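Verik Bench Cell, two-arm
Equipment pages > Cells > Setup and care

Overview

The Verik is a two-arm bench cell for handling household appliances: opening doors, pressing buttons, loading and unloading. It is supplied by Forsberg as a pair of arms with two-finger grippers, a controller and a mounting rail. The table and the backdrop are bought separately. Our unit stands in the Plonholm workshop and is looked after by Shabani Biwott. Bookings go through Ute Rathjen.

Supplied with the cell

Arms, left and right, with wrist brackets fitted
Two-finger grippers, one per arm
Controller and emergency stop on a long lead
Mounting rail with clamps
Fluda wrist cable set, plus one spare
Hex keys and torque driver

Finger pads are a consumable and are ordered separately. Pads from the older single-arm cell have a different hole spacing and do not fit.

Placing the rail and table

Bolt the rail down before the arms go on. The clamps pull the rail slightly to the right as they tighten, so tighten both ends a little at a time and check with a straight edge. The distance between the arm bases is 87 cm, centre to centre. Programs saved at any other spacing must be taught again from the first point.

The tabletop should be matt and plain. Hang the backdrop clear of the rear reach of both arms. Folds in the fabric do no harm, but a loose lower edge can catch on a wrist bracket.

Routing the wrist cable

Run the cable along the underside of the wrist and leave enough slack for a full turn in either direction. A cable pulled tight at rest will fail at the connector, usually within a few weeks. Do not tape it to the bracket. The clip behind the gripper is the only fixing point on the moving part of the arm.

Gripper alignment

1. Put the controller in hold and wait for the arms to settle.
2. Open both fingers fully and wipe the slots with a dry brush.
3. Close the fingers slowly on the gauge block. Both tips should meet the block together.
4. If one tip leads, slacken the bracket screws, turn the gripper by hand and retighten.
5. Run the zero routine and save.

Till Engelhardt wrote the zero routine for our controller and keeps the current version. Copies on the old laptop are out of date.

Working at an appliance

Appliance doors are the usual cause of collisions. Teach the open position of the door as a blocked zone for both arms, including the one that is not working. The idle arm parks low and to the front with its fingers open. Approach a control panel from the side away from the hinge and keep the pressing force low — membrane buttons mark easily and a door frame can hide the last part of the travel.
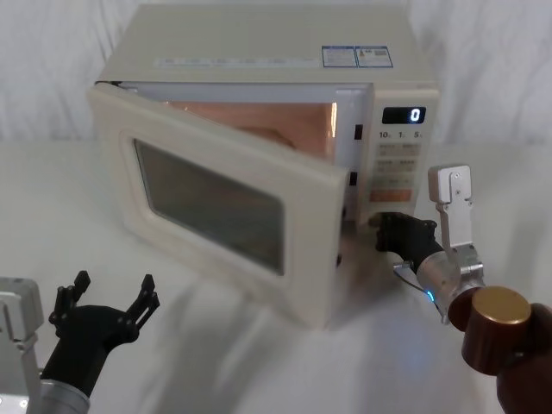

Right gripper at the control panel of a microwave oven, door open; left gripper clear of the door.

If the gripper touches the panel too low, correct the height at the approach point. Changing the press point alone tilts the wrist and brings the bracket closer to the door.

Routine care

Brush out the finger slots and check the bracket screws every 14 days. Replace pads in pairs. Wipe the arm covers with a damp cloth, no solvent. Joint covers stay closed; the grease inside is Forsberg's job at the yearly visit, which for us falls in January.

Faults

Finger closes late on one side: dirt in the slot, or a worn pad.
Arm stops during a reach with no contact: blocked zone too large, or saved against the wrong base spacing.
Gripper drops out when the wrist turns: cable connector. Fit the spare and report it.

Spares and contact

Pads and cable sets are in the drawer under the controller. Sign them out with Ladan Jalali. For faults that return after a cable change, write to Sabine Görtz and attach the controller log.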